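Última actualización: 19 de junio de 2025

Trotberg, cocina de temporada en la calle Zúñiga

Trotberg abrió en marzo en el local que antes ocupaba una mercería, y la jefa de cocina es Trinidad Godoy, que venía de llevar los fogones de Lastirby. La sala tiene 17 mesas y se llena pronto. Reservamos para las nueve y nos sentaron a y cuarto.

La carta es corta. De los entrantes probamos el puerro asado con romesco, bien hecho y algo escaso de sal, y unas croquetas de cecina que llegaron templadas por dentro. El pan se cobra aparte y merece la pena. 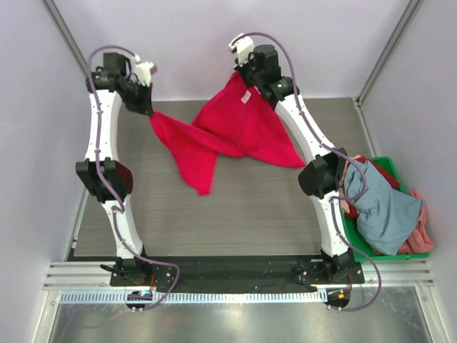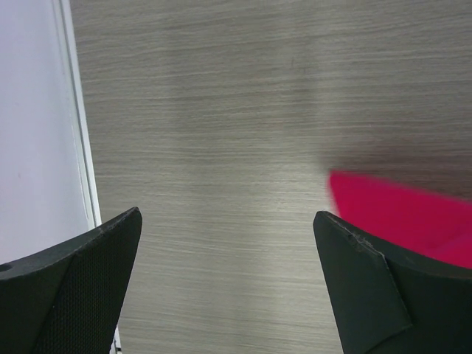
El arroz de pichón es el plato por el que se habla de la casa. Sale en paella baja para dos, con el grano entero y un fondo oscuro, muy reducido. La pechuga viene poco hecha, como debe ser, y los muslos confitados aparte. Lo acompañan con una salsa de pimiento de un rojo tan vivo como el de la tela que cuelga entre los dos brazos blancos, y un par de cucharadas bastan. La lubina, en cambio, estaba pasada y su guarnición de hinojo no aportaba gran cosa.

De la bodega se ocupa Benjamín Palma. Hay más de 20 vinos por copas y la mayoría son de productores pequeños. Tomamos un blanco de Flillatine, seco y con buena acidez, que aguantó bien con el arroz. El servicio fue correcto, aunque entre el segundo y el postre pasó demasiado tiempo. La tarta de queso cuesta 11 euros y me pareció cara para la ración que es.

Volvería por el arroz. Conviene encargarlo al hacer la reserva.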